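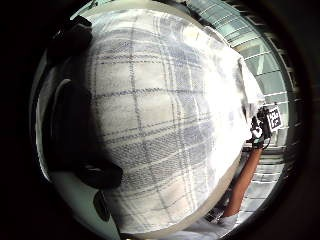 Bredavbridge council wants to write a ban on outdoor drying into the rules for its new flats. The draft went out in June, and it covers balconies, shared gardens and railings. I think it should be dropped.

The case for the ban is looks. Washing on show is said to make a street seem poor and to put off buyers. There are 154 flats planned at the Cullon Road site, and the builder would like them all to look tidy from the pavement. I can see why a builder wants that on the day of the sale. I can't see why people should live by it for years afterwards.

Drying clothes indoors puts water into the air, and in a small flat it ends up on the walls. The other choice is a tumble dryer, and plenty of households are trying to use theirs less. I lived for 17 years in a block with a rule like this one. We had black mould in the bedroom for most of them.

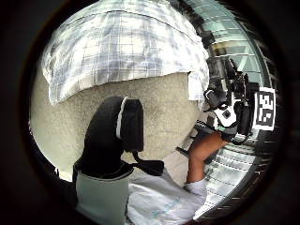
Taste is a poor basis for a housing rule in any case. One person's mess is another person's clean bedding. A white cloth with thin blue lines, hanging in loose folds, does no harm to anyone who walks past it. Nor do shirts or tea towels. If the council is worried about safety, it could ask for lines to be fixed below the height of the rail – a fair rule, and a cheap one.

The draft is open for comments until the end of the month. I have sent mine, and I hope other tenants will do the same.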